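Costudau Forum > Working Practice > Handling and Manipulation Tasks

Thread: Mains accessories as task objects - proposed wording for section 6

Rorkulex_Standards
Moderator
Members are invited to comment on the following draft, which would be added to section 6 of the Working Practice for hand-held gripper and robot arm sessions. The present text covers tools, glassware and soft goods. It is silent on electrical accessories, although power strips, chargers and table lamps are now in regular use as task objects at most sites.

Draft wording:

6.1 An electrical accessory used as a task object shall be isolated from the mains for the whole of the session, unless the task itself requires it to be live.
6.2 Where the task requires a live accessory, the supply shall be protected by a residual current device, and the session lead shall be able to switch it off without reaching across the work area.
6.3 The cable shall be routed away from the operator's forearm and shall not cross the path of either gripper.
6.4 Metal gripper fingers shall not be used on socket outlets.
6.5 The accessory shall be inspected before each session and the result entered in the site log.

Comments will be accepted in this thread. The wording will then go to the October edition.

pedro_m_anance
Member, 157 posts
Thank you for circulating this. Our site supports 6.1, 6.2 and 6.5 without change. We would ask for clarification of 6.4. As drafted it prohibits metal fingers on socket outlets even when the accessory is isolated. A good part of our work uses steel fingertips on unplugged items, and we see no hazard in it. Could the clause be limited to live accessories?

bench_lead_north
Member
I must disagree with the previous contribution. The difficulty with "only when live" is that it depends on somebody having checked. An isolated strip and a live strip look much the same from the operator's position, particularly where the plug end is under the table or behind a fixture. A plain prohibition is easier to follow and easier to audit. Sites that need steel tips may apply for a written exception.

Giraldo_Lab_Safety
Member
We take a middle view. Many switched strips have indicator lamps, and our local rule directs operators to look for them before the first grasp. We do not treat an unlit lamp as proof of isolation. A lit one, however, is enough to stop the session until the supply has been confirmed, and we should like to see that written into 6.1. The sort of accessory we have in mind, with a switch beside each outlet, is set out on the bench as follows.

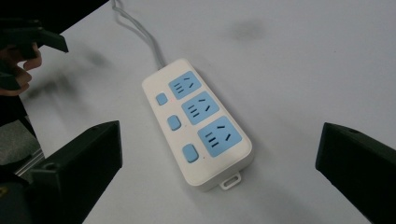
Posted by Rigoberto Yupanqui for Giraldo_Lab_Safety, 28 December 2020

I would draw members' attention to the tiny red light next to the top switch. It is small enough to be missed by an operator who is watching the fingertips, and for that reason our rule places the check before the hands go to the grippers. The cable leaves from one end and runs off across the table, with the fingers open on either side of the body. We would regard that cable position as acceptable for a grasp across the middle of the strip. We would not accept it for a task in which the strip is turned end for end.

On 6.4, we suggest: "Metal gripper fingers shall not be used on socket outlets unless the plug has been withdrawn and is in view of the session lead." This answers the point made by bench_lead_north, as the check can be made at a glance.

bench_lead_north
Member
The amended 6.4 is an improvement and I withdraw part of my objection. I remain concerned by the phrase "in view". On a long lead the plug may be in view at the start and on the floor shortly afterwards. I would prefer "secured in view", with a clip or a tray on the table.

I also question reliance on the lamp at all. It tells the operator something only when it is lit. If we write it into the standard, some readers will take an unlit lamp as permission to proceed, whatever the guidance note says.

Giraldo_Lab_Safety
Member
The risk is understood. The wording can state in terms that the absence of a light shall not be taken as evidence of isolation. "Secured in view" is agreed.

tvl_operator
New member
Good afternoon. I am an operator and I do not hold a safety post, so please excuse me if this has been covered. Clause 6.3 says the cable must not cross the path of either gripper. When two people work at one table, does this mean all the grippers present, or only my own? In our sessions a colleague is often holding a gripper on the other side of the object and the cable will be clear of mine but close to theirs.

Rorkulex_Standards
Moderator
The question is a fair one and had not been raised. The intention is that the cable should be clear of every gripper in use at the table. "Either gripper" was written with a single operator in mind and will be changed to "any gripper in use".

pedro_m_anance
Member, 157 posts
Anance can accept 6.4 with "secured in view". We cannot accept the new reading of 6.3 without some allowance for short cables. Our tables are narrow. With two operators present there is no route for a fixed lead that stays clear of every gripper at all times, and the practical effect would be to end shared sessions with these objects.

bench_lead_north
Member
If there is no clear route, the table is too small for the task. That is a matter for the site and should not be resolved by weakening the clause.

pedro_m_anance
Member, 157 posts
With respect, it is resolved every day by the operators speaking to one another before they move. A requirement for an agreed order of movement, stated aloud, would give the same protection. I would ask that it be considered as an alternative to 6.3 and not dismissed.

Rorkulex_Standards
Moderator
Both positions are noted. The revised text now stands as follows.

6.1 Add: "A lit indicator shall stop the session until the supply is confirmed. The absence of a light shall not be taken as evidence of isolation."
6.3 Replace "either gripper" with "any gripper in use". Alternative for shared tables under discussion.
6.4 As proposed by Giraldo, with "secured in view".

Clauses 6.2 and 6.5 have attracted no objection and are closed. Pedro, please send your alternative wording for 6.3 as a numbered clause, no longer than 200 words, so that it can be set beside the present text.

tvl_operator
New member
Thank you for the answer. May I ask whether a battery lamp counts as an electrical accessory under 6.5? We have 3 of them in the object store and none is in the log.

Rorkulex_Standards
Moderator
Yes, for inspection under 6.5. Clauses 6.1 and 6.2 apply to mains items only. Please enter them in the log before they are next used.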